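Speaker notes – "Who picked whom? Love stories in celebrity interviews"
Brollirville Library, Thursday evening talk, 5/22/25

Start without the microphone if the room is small. Say good evening, say the title, then go straight into the first reading. No life story from me.

Opening

Read out the stock version, slowly. Singer goes on a breakfast programme. Presenter asks how she met her husband. Singer laughs, says it's a funny story, and tells us that a friend introduced them, they talked on the phone for months, and when they met in person she knew at once.

Ask the room: who has heard this one? Wait for hands. Then ask who has heard it from more than one singer.

My problem with it is how smooth it is. People I know who met through a friend tell it badly. They argue about the year. One of them remembers a wedding and the other remembers a funeral. The famous couple always has the same restaurant.

Where the numbers come from

I kept a scrapbook of these interviews, mostly from weekend supplements and the Hedeo entertainment pages. It runs to 1,915 cuttings. Be plain that this is a hobby and nothing like a survey. I chose what to cut out, so of course it leans towards what annoys me.

From the pile I took 19 couples who had told the story in public more than once. Three of them told it the same way each time. The rest moved something: the city, who rang first, whether there was already somebody else on the scene. (Pause here. Somebody usually laughs.)

Don't oversell this. Memory shifts, and reporters tidy things up. A changed detail isn't a lie. I only say that we shouldn't treat the polished version as evidence of anything, least of all as advice.

The advice problem

This is the bit I care about. The interview nearly always ends with the presenter asking what she would tell young people who are looking for love. And she tells them! Be patient. Pray. Trust your friends. Don't be ashamed of the internet.

She met one man, and it went well, or has gone well so far. I wouldn't take gardening advice from a person who had grown one tomato.

Also mention timing. Go through the supplements and look at what sits in the last paragraph. Very often it's a single, a tour or a new series. I can't prove the romance is there to sell the record. I can say that I have very few cuttings where a star talked about their marriage in a month with nothing to sell.

Break here, ten minutes. Tea at the back. 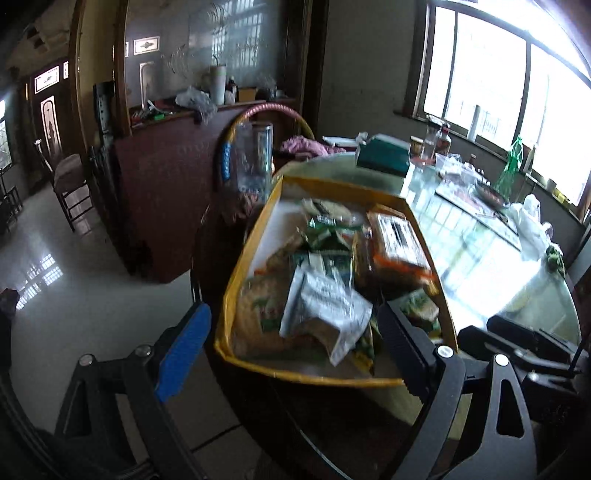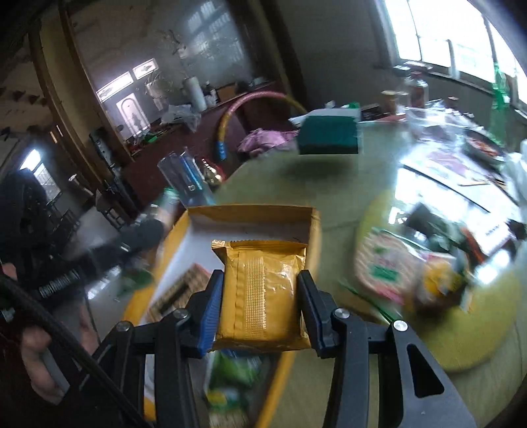 Packaged food on the glass-topped table, and a golden-yellow snack packet.

After the break

Second reading: the Lục and Hedari interview. Both are stage names, both were on the same television drama, and the interview was meant to be about the drama. Read the part where the reporter asks three times whether they are together. Read it flat, don't do voices.

Lục says they are good friends. Hedari says people should watch the programme. Then the headline says they "open up about their bond". They opened up about nothing. Hold up the page so the back row can see the headline size.

I think that pair handled it well. They gave no story at all, so there is nothing to take back later. Expect disagreement. Last time a woman said they were just being coy to keep viewers guessing, and I had no good answer. She may well be right.

Long-distance stories

Short section, drop it if we are running late. The phone and internet romances get told as if the waiting was the lovely part. Six months of messages becomes one sentence. I'd like to hear about the bad line, the time difference, the photo that was five years old. Those details turn up in letters to the problem page and hardly ever in the star interview.

Questions

Likely ones:

Do I enjoy any of these stories? Yes, plenty. I read them on the bus.

Am I saying they all lie? No. Go back to the bit about memory.

Would I tell my own? No, and say it with a smile.

If it goes quiet, ask who in the room was set up by a friend and let them talk. Chairs need stacking by nine. Take the scrapbook home this time.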